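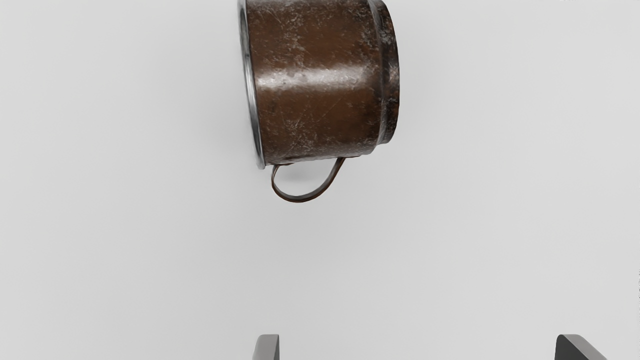
**Humdale Juniors FC: progress report to the Simesen Fund, first half of the season**

The grant was for three things: the bottom pitch, a girls' under-13 side and getting more children to away games. We have done well on one, fairly well on another, and the pitch is a pitch.

**Bottom pitch.** Drainage was finished in July by Gremitz, who left it flat, green and dry. It then rained. Two home matches have been called off so far, against seven by the same stage last season, and both were for frost, a problem your money was never meant to solve. The goalmouth at the road end still holds water. Gremitz are coming back to look at it and have used the word "settling" a good deal.

**Girls' under-13s.** We hoped for enough players to fill a team and have 30 registered, so there are now two squads and a lively argument over who gets the newer bibs. Results have been mixed. The first squad lost its opening match 9–0 and the return 2–1, and the parents celebrated the second as if it were a cup final.

**Away travel.** The minibus has covered 1,126 miles since the season began. Seats were filled on most trips, and 70 children have used it at least once. The heater has two settings, off and July.

**Money.** Spending is within budget except for line marking, where we bought the cheap paint and then had to buy the other paint. We would like to move what is left from the kit line to cover it, if you agree.

**Next.** The Bermúdez Cup in spring, for which we have entered both girls' squads. The draw has put them against each other.

Saturday, December 27, 2025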